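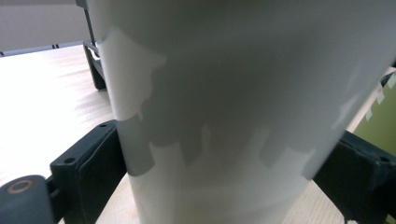

Shadows in the wrist view: keep them or filter them?

purkel
Hi all! I've been training a grasp policy on handheld gripper demos (3,000 of them, mostly cups), and I finally ran the comparison I kept promising. One policy got every demo, the other only those with even light on the cup. The white cup up top, with that big blocky shadow across the middle, is the sort I threw out of the second set. Over 40 trials each, the unfiltered policy missed 16 fewer grasps. I was so sure it would go the other way!

Renmont
Lovely work, but I don't buy it yet. Your filtered set is smaller, so you may just be measuring data size. Did you match the counts?

purkel
No, and I should have. I'll cut the full set down to match and rerun on Wednesday.

Leokadia Wróbel
We saw something similar in our lab in July, though with matched sets the gap mostly went away (30 trials, so take it gently). I'd still keep the shadows. White on pale wood is hard enough, and your test room will have them too.

Renmont
Sure, if the test room has them. Mine has no windows, and filtering helped me a little. Please post the lighting for both rooms, purkel, along with the seeds.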